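Home Topics Unanswered Ask Log in

Wondness Community Help

Practice pad: thread pulls the holes open, tails get in the way, and the red dye gets on everything

Asked by Rūta Hunt, 21/01/2022

I help run the practice bench at a small teaching place, and part of my job is setting out the suture pads, clearing up after each session and replacing whatever has worn out. I do some stitching myself but I'm not a surgeon, so please keep answers in ordinary words if you can.

We use the Prallora soft pads, which come as a plain slab with no cuts in it. We make our own cuts with a scalpel, put some red training dye along them (Uvska, the thin one in the dropper bottle) and then people close them with interrupted stitches. We've been doing it this way since September. The pads are not cheap and I would like each one to last longer than it does.

The first problem is the edges of the cut. When the pad is new they hold well, but after a few passes near the same spot the material starts to give and the jaws leave marks in it. People tend to grab the edge wherever they can reach it and then hold on while they look for the needle. The dye makes it harder to see where the last bite went in, because it settles in the groove and colours both sides.
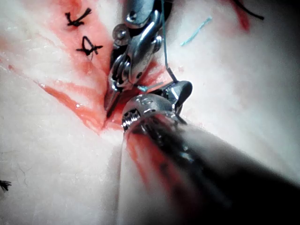

I have asked people to pick the edge up once, place the needle and let go, and some of them do. Others go back to the same edge four or five times before they are happy. I can't stand over everyone. What I'd like to know is whether there is a way of marking out the pad, or of making the cut, that means they don't have to hunt for the place so much. I tried drawing dots with a ballpoint and the ink spread. A felt tip was worse.

The second problem is the thread. We have two kinds in the drawer, a pale braided one that was donated on a big reel and a dark one that comes in packets with the needle already on. The dark one ties well and the knots stay put. The braided one is fine for tying but when it is pulled through quickly it seems to drag, and the hole comes up in a little ridge.

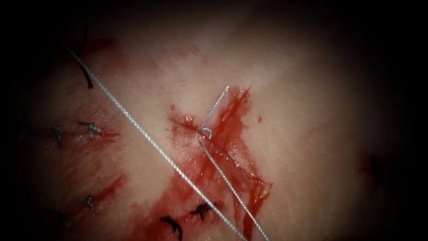 I don't mind what thread people use for practising knots, but for anything that goes through the pad I want to settle on one and stop arguing about it. The reel was free and there is a lot of it left, so I'd be sorry to put it in the bin. People also leave far too much length lying about. You can end up with a pale strand stretched straight across the surface, right beside a dark stitch that somebody has already tied, and the next person has to work round it. The edge of the hole stays slightly puckered too, and then there's red all round it, so you can't judge whether the bite was any good. Is it the braid doing that, or is it the way they pull?

Third problem, the dye. How do you get it off the pad and off the metal? I have been using warm water and washing-up liquid. It takes the worst away but leaves a pink tint on the pad, and it dries in the joints of the instruments if I don't get to them the same day. I've read that alcohol wipes lift it. I've also read that alcohol makes the pads go tacky, so I haven't tried.

Things I have already done, to save people suggesting them:

Changed to a smaller dropper. It helped a bit.

Put a tray under the pad. Keeps the bench clean, does nothing for the pad.

Turned the pads over and used the back. Ours have a backing layer that is much stiffer and the needles don't like it.

Asked the supplier, Ramanauskas. They said to buy more pads.

2 answers

Algirdas Jõgi

I looked after a bench like this for a few years, so I'll take your three in order.

Edges. Make the cuts shallower and further apart. If the cut goes nearly all the way through, the edges flop and people grab harder to control them. Go about half the depth of the pad and the edges will stand up by themselves. Leave at least two finger widths between one cut and the next, and don't let cuts cross, as the corner where they meet will tear on the first day. For marking, don't use ink. Press the dots in with the blunt end of a skewer before you put any dye down. They show up as small dents and they stay long enough for one session. I put them 5 mm back from the cut on each side, directly opposite each other, and told people the needle goes in one dent and comes out of the other. The hunting stopped more or less straight away, apart from one man who liked to do it by eye.

Tell them to lift the edge from underneath with one side of the jaws where they can, and not to squeeze it. A squeezed edge bruises on a pad the same as anywhere else and you get a shiny patch which splits later.

Thread. A ridge round the hole can come from either. Braid has a rough surface and it will saw at soft material if you pull it fast or at an angle. A smooth single-strand thread slides better. But the commonest cause is pulling upwards, when you should be pulling flat and along the line the needle came out on. Try it yourself with both threads, same size, slowly and flat. If the braid still lifts the surface, retire it from the pads. If it doesn't, it's their hands.

Also check the size. Thread off a big reel is often thicker than people think, and the needle you thread it on may be making a smaller hole than the thread needs. With the packets the needle and thread are made to go together, so you don't get that step where the thread joins.

The rest of the reel is good for knot boards. Screw two cup hooks into a bit of wood and let them tie round those. You will get through a lot of it.

Length. Cut it before you hand it out. For single stitches 45 cm is plenty to begin with, and trim the tails after every knot, not at the end of the row. Keep a small pot next to the pad for the ends. If there is no pot they leave them on the pad.

Dye. Cold water first, never warm. Warm water sets it, at least with the ones I used. Rinse, blot with kitchen roll, then a drop of washing-up liquid on a soft toothbrush along the groove. You won't get the tint out of a cut. I stopped trying. For the metal, straight into a bowl of cold water when the session ends, work the joints open and shut under the water, then dry and oil if the maker says to oil. Check the maker's instructions before you soak anything with moving parts, some of it must not be left under water.

I would also ask how much you need the dye. We used it for the first stitch of the session and then wiped it up and carried on clean. They learn to cope with a messy field and then they learn to place a stitch properly, and you use a quarter of the bottle.

Comment from Rūta Hunt: Thank you, this is very useful. Skewer dents tried on an old pad and they do stay. I was making my cuts far too deep. I'll do the pull test next.

Comment from Vaida Grīnberga: A cocktail stick goes straight through if you lean on it. Use something thicker.

Deividas Krūmiņa

Just use less dye. And you can get pads with the cuts already in them, they are a bit dearer but no one makes a mess of them. I wouldn't use alcohol on them, I did and it went sticky. Cornflour sorts the stickiness out for a while.

Comment from Uldis Lapiņa: Talc also works. Whichever you use, brush it out of the cuts or it turns to paste when the dye goes on.

Comment from Algirdas Jõgi: Ready-cut pads are all right for beginners but everyone ends up stitching the same three wounds.

Update from Rūta Hunt

I did the pull test with both threads, flat and slow and then upwards and quick. Upwards and quick lifts the surface with either of them, but the braid is clearly worse. Flat and slow, I couldn't see much between them. So it is mainly hands, with the braid making it show more. I've decided the braid goes to the knot boards and the packets stay for the pads.

I have also changed what I ask people to do once the needle is through. They bring the thread up and well clear of the stitches that are already tied, so it isn't lying over them, and then draw it down flat when they are ready to tie.
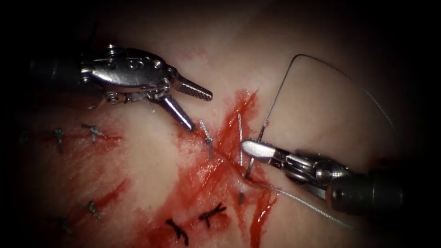 Needle held point down by the edge of the red, with the thread looped up high and the finished stitches left in place.

The loop helps more than I thought it would. The thread keeps out of the dye for most of its length and doesn't catch on the cut tails. You do need to watch that it isn't so long that it falls back over the pad, so 45 cm is now the rule and I cut a batch before we start. From the reel I've made up 17 lengths for the first knot board, and if those last a fortnight I will make another.

Cold water works better than warm. The tint is still there in the cuts, and I have stopped minding. The joints come much cleaner if they are rinsed at once. I haven't touched the alcohol.

Still open, if anyone knows: does it harm the pads to be stored flat on top of each other? Two of ours have taken on the pattern of the one underneath. I've put baking paper between them for now.

Comment from Uldis Lapiņa: Baking paper is fine. Don't use cling film, it sweats. Keep them off the radiator shelf as well.

Comment from Vaida Grīnberga: Ours are kept standing on edge in a box and they bend after a while, so flat is the better choice. One layer per shelf if you've got the shelves.

We use cookies to keep you logged in and to see which pages are read. By continuing to use Wondness you agree to this. Accept Settings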